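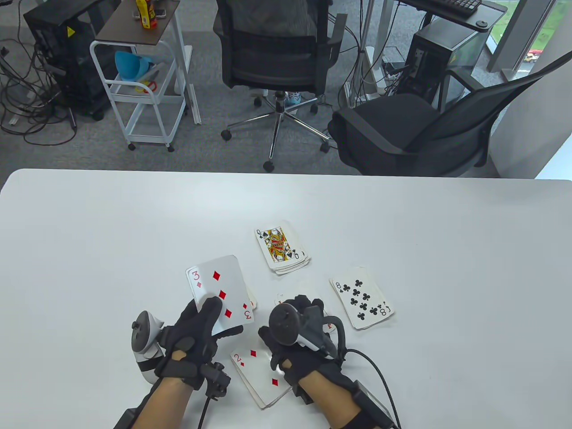 Notebook 8, p. 20

August 29, 2022

Sourdough rye starter, flour comparison, continued from the July pages. Very good day on the bench!

Fed all the jars first thing, same as always: one part starter, two parts flour, two parts water by weight. Jar A got the Wenent whole rye, jar B the Tukura medium rye, jar C the half and half mix. I marked the level on each with a rubber band and put them on the shelf over the proofing box, where the temperature holds steadier than on the counter by the window.

A is still the fast one. It had doubled by lunch and was domed on top, with that lovely smell of green apples and a little pepper. B was slower but finer in texture, lots of small even bubbles all the way down the glass. C was between the two, closer to B. I had expected the mix to follow the whole rye (more bran, more for the yeast to eat), so this is worth repeating with the jars swapped around on the shelf. The left end may be a touch warmer. Put a thermometer at each end next time.

Acidity by strip only, the meter is still drifting and I don't trust it until the new buffer comes in. All three jars matched the same color on the strip, so nothing to say there yet.

Dough. Scaled up from jar A for the pan loaf. Total dough 1242 g after mixing, a little under the sheet, the rest is on the paddle and on me. Mixed on low until it came together and then stopped. Rye really does not want to be kneaded, and every time I leave it alone the crumb gets better. It went into the greased pan with wet hands, smoothed with the back of a spoon, dusted with flour. The cracks in the flour are still the best timer we have: when they are as wide as a pencil lead over the whole top, it goes in.

It went in after 3 hours, hot oven to start, then turned down. Steam for the first part only. I left the lid off this time and the top crust came out darker, almost like coffee, with a beautiful crackle when it came out of the pan. I am so happy with this crust! Wrapped in a linen towel and not to be cut until tomorrow. Please, anyone reading this, leave it alone tonight. The last one got sliced warm and the knife came out coated in paste, so we learned nothing about the crumb.

Caraway: tried the new bag from Carhuamaca against the old jar, a spoonful of each toasted in a dry pan. The new one is far more fragrant, with something like orange peel behind it. Cut the amount by a third in the next batch or it will run right over the rye.

Side note on the scald. Poured boiling water over a bowl of the Tukura flour, stirred, covered it with a plate and held it warm in the Ollex cooker. It goes from gray paste to something glossy and brown that tastes like malt candy, with no sugar in it at all. I could eat it with a spoon (did). Saved a cupful in the fridge, labeled, second shelf.

To do
Swap jar positions, repeat feed, same flours
Order whole rye, we are down to the last bag
New rubber bands, the old ones are perishing
Cut loaf, weigh it first, write down the loss
Try the scald in a pan loaf, same dough weight as today
Wash the linen, no softener

Jars fed again before closing and back on the shelf. B had caught up with A by then, bands level.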